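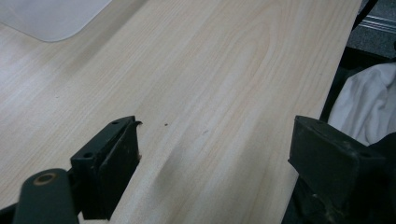

[plellimus-users] Re: Start and end of a demonstration, and worn finger pads

Hello all,

Thank you for the long message about trimming. I answer between the quoted parts, and then I have a question of my own about the pads.

> We are now preparing our second set for the Kusance trainer and we
> disagree in our group about when a demonstration begins. Half of us
> press record when the gripper is already near the object. The others
> press record first and then walk to the table. In the first set we
> have both kinds and the policy hesitates a lot at the beginning.

We had the same hesitation in our first set. Our rule now is that the recording starts with the tool already above the work surface, fingers fully open, nothing between them. The person holds it still for a moment and then goes to the task. We don't record the walk. With the walk included, the learner received many pictures of floor and door, and it had to guess an action for all of them.

Please write the rule down before the first session and not after it, as we did. We had to go back through 2209 recordings and mark the true start by hand, and this was spread over 6 afternoons in the Steiner building.

> Do you cut the waiting time automatically? The Reneton script removes
> every part where the width of the fingers does not change, but I am
> afraid it also removes useful parts.

Your fear is correct. The script looks only at the width. If you move with open fingers towards a cloth, the width is constant, but the hand travels, and this is the part that teaches the approach. We changed it so that it needs both conditions, constant width and nearly no movement of the tool, for longer than 5 seconds. I can send the patch to the list if there is interest. It is short but not very elegant.

> Last point, do you clear the table completely between two
> demonstrations? It costs us a lot of time.

No. We clear the area where the task happens and leave the rest. At our place the work surface is a board with pale wood grain, and at the side of it there is often a white cloth in a heap, and we let it lie. If everything around the board is always the same, the policy begins to depend on it. We saw this when we moved the table by a small distance and the success went down clearly.

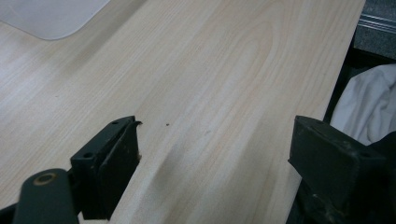

Now to my question. The thin edge at the tip of our left finger has curled up and makes a small lip. The faces are also scuffed and dusty. I don't know if I should replace the pads in the middle of a set. The camera sees both fingers in every picture, so a new pad would look different from the old one, and I suppose it would also grip differently on thin cloth.

I see two possibilities. The first is to finish the set with the old pads and put the same old pads on the robot arm for testing. The second is to change them now and write the change in the session notes, so that the set can be divided later. Until now I prefer the second, but I would like to hear from groups who have tried it. If you have changed the pads in the middle, did you see any effect in training?

One more observation about the surface. Wood grain with large arches gives good tracking when the light is soft. When there is a strong reflection on it, we lose the position sometimes. Roughly 70 recordings were refused by the tracking check for this reason, nearly all from the late afternoon. A blind at the window has helped. We also tried a plain white table cover for some time, and the tracking was worse there, so I would not recommend it to beginners.

The session notes template that we use is a simple text file with the task, the operator's number, the state of the pads, the light, and free remarks. The line for the pads is new since January and I regret that we did not have it from the beginning. I will put the file in the shared folder of the list this evening.

Kind regards from the Steiner building

--
plellimus-users mailing list
Please reply below the quoted text and keep quotations short.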